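3.2 Collecting the demonstrations

We recorded 500 brick-stacking demonstrations with Fluvlow, our remote-control setup, and we were delighted by how quickly people took to it! One operator drives both arms at once, so the multi-fingered hand can hold the lower brick while the parallel gripper sets the next one on top (Figure 3). Operators were free to pick their own order and colors, and we kept their hesitations in the data.

Figure 3. Two-arm stacking under remote control: a green brick upright on a blue one.

The policy learned a surprising amount from those small pauses, as Section 4 shows.
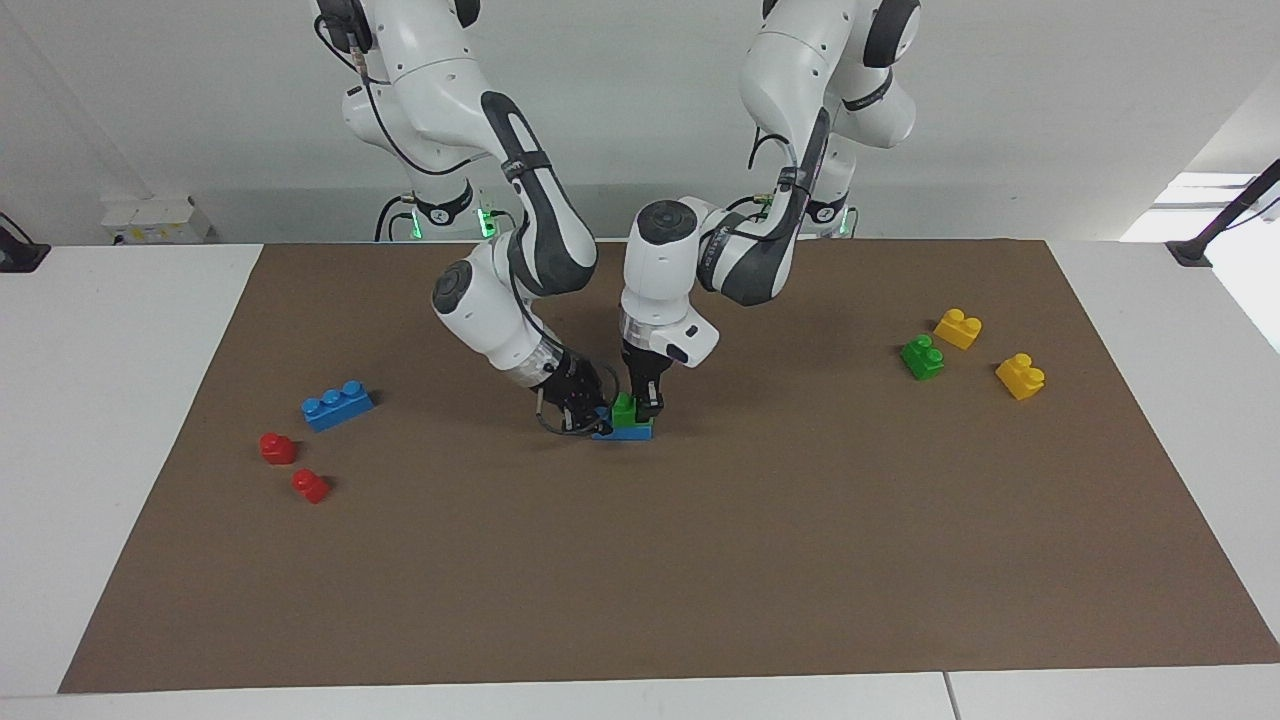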